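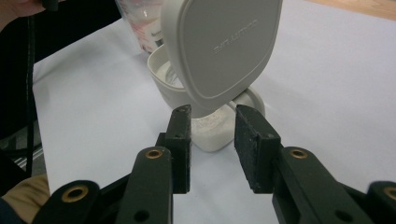
Monday, March 25, 2019

Relative humidity in the pantry, part two

The logger has now been on the middle shelf long enough to produce 1,529 readings, so I can correct a few things I said last time. The pantry is on an outside wall. I had assumed the wall was the problem and that the back of the shelf would read wetter than the front. It does, but only overnight, and by less than the stated error of the sensor. The larger swing comes from the kettle. With the door open and the kettle going, the shelf goes from 37 per cent to well over half and takes most of the morning to come back down.

Steady humidity matters less for powders than I used to think. Icing sugar and salt will sit for months at a constant moderate level without much trouble. Cycling is what cakes them. Each time the air gets damp enough, a thin film of solution forms where the grains touch, and when it dries the film leaves a solid bridge. Anti-caking agents slow this down and don't stop it. Milk powder behaves differently again: the lactose is amorphous, it goes sticky above a certain moisture content, and once it has crystallized you can't sift your way out of it.

Kinga Bodnár wrote to ask whether decanting is worth the bother. It depends on the seal and how often you open it. Every opening swaps some of the headspace for room air, so a half-empty container does worse than a full one of the same size. I now buy smaller amounts. A 200 gram jar of cornstarch gets used up before the question comes up.

Bags are a separate problem. Polyethylene is a good barrier to water vapour and a poor one to oxygen and odours, which is how my rice flour came to taste of cumin. The weak point is nearly always the closure. A fold and a clip leaks along the crease. A twist and a rubber band, pulled tight, did better in my trial, going by weight gain over a week. 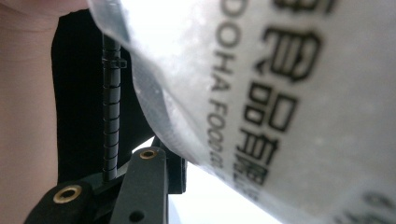
Frosted plastic bag with black lettering.

Changes made so far: kettle moved to the other counter, door kept shut, silica gel in the sugar bin. The gel is the indicating kind and goes in the oven at low heat when the colour turns. I have left the flour alone. Flour at normal room humidity is fine, and drying it only means adding more water to the dough later.

Baptiste Lacroix has lent me a second sensor, which goes on the floor of the pantry next. I'll post both traces in April, with the offset between the two units measured in a salt jar first.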